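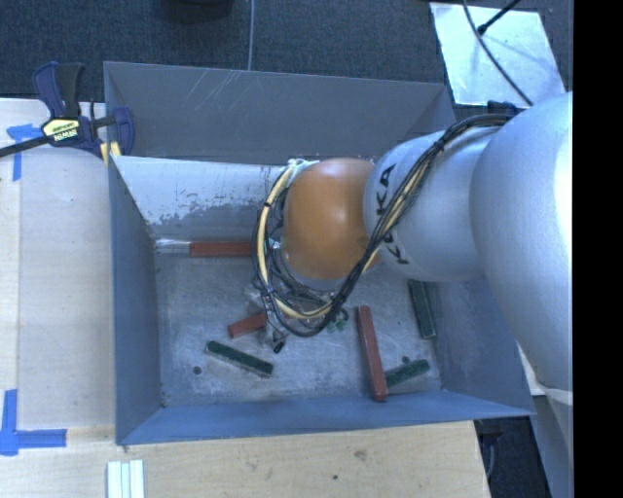 Scratches and chipped paint on the walls of a metal bin.

I want to defend the old metal bin. In our workshop in Arnville we sort parts every day, and each year in July, when the budget is discussed, somebody proposes to replace all the metal bins with new plastic ones. The new ones look clean in the catalog. They are also lighter, I admit this.

But look at how a good bin is made. The walls lean outward, so the hand goes in easily and small blocks slide down to the floor, where you can find them. The paint flakes, the floor becomes cloudy with fine scratches, and the bin continues to do its work. I have used one of ours for so long that I know its marks like the marks on my own kitchen table.

My colleague Dezső Szűcs does not agree. He says a worn bin makes people careless, and that visitors judge a shop by its paint. I respect his opinion, but I think a visitor who looks only at paint will not understand our work anyway. For me, scratches are a kind of record. They show that the thing was bought to be used.

We were quoted 2,000 dollars for the new set. For 70 dollars we can buy primer and a decent brush and repaint the worst edges, where the metal is already showing. I would leave the floors as they are – paint there would be scraped away again in a few weeks.

There is also the question of where the old bins go. A plastic bin that cracks is usually thrown out. A metal one with a dent can be hammered straight on a slow afternoon, and I am ready to do the hammering myself.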